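Looking After a Wooden Table, and What to Keep Off It

2021-11-10

I have been promising to write up my table notes for ages, and with the holidays coming and every leaf and folding chair in the house about to be called into service, now seems like a good time. Get yourself a cup of something (and a coaster, please).

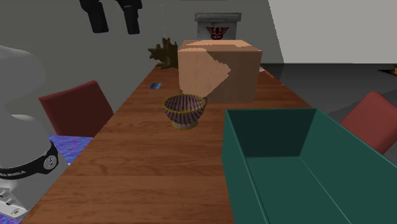 A striped footed bowl on a long plank-look table, with a cardboard box behind it.

My own table came to us secondhand and it was in a sorry state. White rings everywhere, a sticky patch at one end that I never did identify, and a wobble that sent peas rolling. I've had it long enough now to have made most of the mistakes on this page myself, so please take them as a gift and don't bother repeating them!

Everyday wiping

A soft cotton cloth, wrung out hard in warm water with a tiny drop of dish soap. Wring it until you think it's dry and then wring it again. Wipe along the grain, go over it once with plain water on a second cloth, and dry it right away with an old dish towel. I keep a stack of cut-up T-shirts in the drawer for this and they have outlasted every fancy cloth I ever bought.

Skip the spray polishes if you can. They look lovely for an afternoon, but they build up, and after a year or so you have a cloudy film that grabs every crumb and fingerprint. If you already have that film, a cloth dampened with mineral spirits will usually lift it from an old varnished top. Try it on the underside first, open the windows, wear gloves, and lay the used rags flat outdoors to dry before you throw them out.

White rings and dark rings

White rings are moisture caught in the finish, and most of the time they can be coaxed out. My first try is always the lazy one, which is to leave it alone for a couple of days. Fresh ones often fade by themselves. If it's still there, lay a clean, dry dish towel over the ring and press with a warm iron, no steam, for a few seconds at a time. Lift and look, lift and look. My neighbor Nii Boateng swears by plain mayonnaise left on overnight, and I laughed at him until I tried it on the ring by my husband's chair. It did take two nights, and the room smelled like a picnic.

Dark rings are another matter. Those have gone down into the wood itself, and you will be sanding and refinishing if you want them gone. I have one the size of a flowerpot and I have made my peace with it.

Crumbs in the gaps

If your tabletop is made of boards with grooves between them, you know all about this. A wooden skewer is good, and so is a dry, soft toothbrush worked along the groove toward the end of the table. Please don't use a knife. I did, and there's a scratch to show for it. For dried-on syrup, hold a warm damp cloth over the groove for a minute and then go in with the skewer.

Bowls, vases and anything with a foot

Footed bowls are pretty and I love them in the middle of a table, but that little foot can be rough as sandpaper underneath. Run your finger around the bottom before you set one down. Stick-on felt works on most of them - cut the felt into small pieces and space them around the foot, and you won't see it at all. Rubber dots I've given up on. Some of them leave a mark on varnish that never comes off, and I found that out under a fruit bowl.

Lift things when you move them, too. Dragging is how most scratches happen in this house.

Boxes and parcels

The table is where every delivery lands, I know, it's the same for us. Cardboard seems harmless, but the bottom of a box has usually been sitting on a truck floor or a wet porch, and there may be grit stuck to it or a staple poking through. I keep an old bath mat folded on the bench by the door, and heavy boxes go down on that. If one must go on the table, slide a towel under it first, and don't leave a damp box sitting overnight.

Oiling an oiled top

This part is only for oiled wood, so check before you start. Put a drop of water somewhere hidden. If it soaks in and darkens the wood, the top is thirsty and could use a coat. I do mine every October, before the heat comes on and dries the whole house out. Pour a little oil on a rag, rub it in along the grain, wait 20 minutes or whatever the can says, and wipe off every bit that hasn't soaked in. The wiping is where people go wrong. Oil left on top turns gummy, and you'll be peeling napkins off it until spring. The rags get dried flat outside, as before, never balled up in a bin, as they can catch fire all on their own.

That wobble

Check the bolts under the top before you start folding up matchbooks. Mine has 4, and 2 of them were so loose I could turn them with my fingers. Tighten each one a little, go around again, and then see how it stands. If it still rocks, try turning the whole table end for end, as it may be your floor that's off (ours was, a little, and a scrap of cork glued under one leg took care of the rest).

Next time I'll get to chair seats, and the glue that finally held Jinfeng Jiang's kitchen stool together.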